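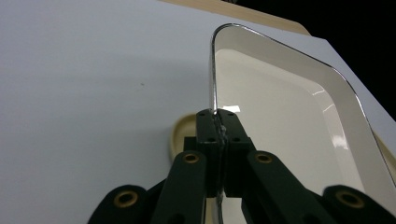

Gripper closed on the rim of the white tray, version three of the linkage.

27 Oct 2025

I spent most of the weekend at Cullitden with the hand-held gripper and got further than I expected. The linkage closes evenly now. The finger blocks meet along their full length when there is nothing between them, and they hold a thin shiny rim without skewing.

For anyone who hasn't read the older posts: I've been calling this thing Astari, after the folder name it started in. It is a gripper you hold and squeeze by hand, with a camera looking down at the fingers. I want to use it to record myself doing ordinary kitchen and table jobs, and later put the same fingers on the small arm that has been sitting on my shelf at home since January. The arm isn't part of this post. I haven't opened the box in a while.

The design is two finger blocks, each carried on an inner link and an outer link, mirrored left and right. The links are black plastic with rounded ends, and each pivot has a bushing pressed into it. The first version had no bushings at all, only screws running through printed holes. It felt fine for an evening and then the holes went oval. The second version had bushings, but I drew the bores too tight and cracked a link pressing one in. I scaled the bores up a little and reprinted the whole set, and that is the version I'm using now.

The bushings came from Drallgate, who sell them in bags much larger than I need. If you use the space and want some, they are in the drawer under the drill press.

Golshifteh Azimi looked over the linkage with me before I put it together. She pointed out that I had the outer links slightly shorter than the inner ones, from a dimension I changed in one sketch and forgot in the other. That explained why the old fingers toed in at the tips as they closed. I had been blaming the printer. With the lengths matched, the blocks stay parallel through the whole travel. They open up to 64 mm, enough for a mug if you come at it from the side.

The rest of the session was gripping things. The tray was the one I cared about. It has a thin, shiny rim, and the earlier fingers slid along it as soon as I tilted my wrist. With the new ones I can pinch the rim between the blocks, lift that side, and set it down again. It's still fussy about angle. If I come in with the seam between the fingers turned away from the line of the rim, only one corner of each block touches and the tray rotates. I need to line them up by eye first, and that's harder than it sounds when your own hand is in the way.

Glossy things are also a problem for the video. The rim picks up every light in the room, and the tray floor gets bright patches where the overhead light hits it. I tried my Fülöp desk lamp at a low angle in place of the ceiling lights and it moved the glare somewhere else without removing it. I'll try a sheet of tracing paper over the lamp.

The whole tool weighs 505 grams with the camera on. My wrist noticed after an hour. Some of that is the handle, which I printed nearly solid when I was in a hurry, so the next one will have thinner walls.

The finger blocks are bulkier than they need to be too, and they hide a lot of whatever is behind them. I left the round screw holes in the tops so I can bolt on pads later. I have a strip of silicone sheet to cut up for that, but I want to see how far the bare blocks get me first. I could also taper them toward the tip, and I've started a sketch with the corners taken off.

Things still to do: reprint the handle, find a better return spring (the current one came out of a stapler and is too stiff), and route the camera cable so it doesn't catch on my sleeve. I'd also like a stop on the trigger so I can't overclose it and bend the links.

The files aren't up yet. The link lengths are right in my copy, but the handle is a mess and I'd like to fix it before anyone else prints it.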